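Stain Clinic Returns to the Fokum Street Hall

The spring stain clinic is back on Thursday, April 18, 2024, from 6:30 to 8 p.m. in the downstairs room. Bring one or two washable items with a mark you haven't been able to shift. Tablecloths, napkins and shirts are all fine. Please leave silk and leather at home.

Zofia Ziółkowski will run the table again. She worked in a hotel laundry for 19 years and has strong views on red wine, most of which come down to cold water first and no rubbing. Salt is fine if you have nothing else, but it won't do much on a stain that has already dried. Hot water sets some stains, so check before you reach for the kettle.

Nhyira Dogbe is covering berry juice, beet and candle wax. She asks that you write down what you have already tried on the item, including any store-bought spray. Never mix bleach with ammonia or vinegar -- the fumes are dangerous, and we had two people ask about it last time.

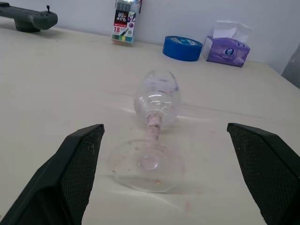 There are 20 places. The cost is $4, payable at the door, and covers soap flakes and a small brush to take home. To sign up, put your name on the sheet by the office or leave a message at extension 446.

If you can't make it, the handout will be in the rack by the front door from the following Monday. It has been retyped in larger print this year, and the section on grass stains has been corrected. The next clinic is planned for September.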